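2022-07-06
By Lindalva Lins

We use cookies to keep this site running and to count visits. By continuing to read you accept this.

Score the work sample before the interview

Most hiring panels I have sat on run the same sequence. The applicant sends a form, the form is sifted, the survivors are interviewed, and a work sample is collected somewhere along the way. The sample is then read last, by people who have already met the applicant and formed a view. I think the order is wrong and that it should be reversed wherever a work sample is used at all.

The case rests on how scores move. A panel member who has watched someone speak well for 40 minutes does not read that person's written exercise cold. Small errors are forgiven as haste. With a nervous applicant the same errors are read as a lack of care. The exercise was meant to be a separate measurement, and by that point it has become a second copy of the first one.

At Drungate, where I worked on selection for office and field posts, we kept scores for 243 applicants who had completed both stages. In the first year the sample was marked after the interview, and the two scores agreed so closely that the sample rarely changed the ranking. In the second year the samples were marked first, with names removed, by staff who took no part in the interviews. Agreement dropped. Several people who would have been placed near the bottom were offered posts. I do not claim this proves they were better hires, only that the sample had started to carry information of its own.
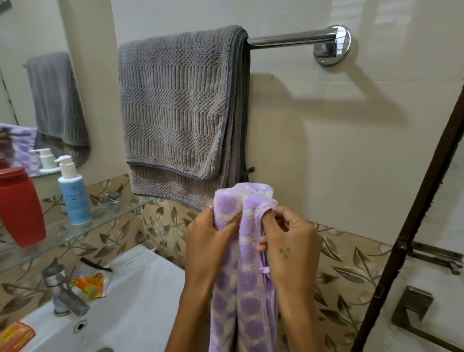
Ryan Parsons read a draft of this piece and objected that blind marking is a luxury for large employers, and that a firm with one manager and a part-time bookkeeper cannot split its markers from its interviewers. He would sooner see the sample dropped than marked badly.

I accept the first half of that. A small firm cannot separate the people. It can still separate the steps. One person can mark all the samples in a single sitting, write the scores down, and hold the first interview the next morning. The scores are then fixed and may not be edited. If the manager wants to depart from them later, the reason goes on the record in a sentence or two. The cost is one evening of work and some discomfort.

Length is a separate problem. Samples have grown. Lirkow, which supplies tests to several employers in our region, now sells an exercise that takes most applicants half a day. Unpaid work on that scale filters for free time, and people in full-time jobs or with children drop out first. Ten marks out of 10 on a long exercise may say a good deal about the applicant's calendar. Forty minutes is enough for most office posts, and anything longer should be paid at the rate for the job.

There is also the matter of telling applicants what is being marked. Many employers hold the criteria back on the theory that disclosure leads to coaching. I have never found this persuasive. If a post needs clear writing and correct figures, say so on the first page of the exercise. Applicants who then produce clear writing and correct figures have done what was asked, and the employer has seen it done.

The change I would make first is administrative. Put the marking date ahead of the interview date in the hiring timetable, and do not release interview slots until the scores are in. Drungate's timetable was changed in September and took one meeting to approve – the form itself needed a single new line.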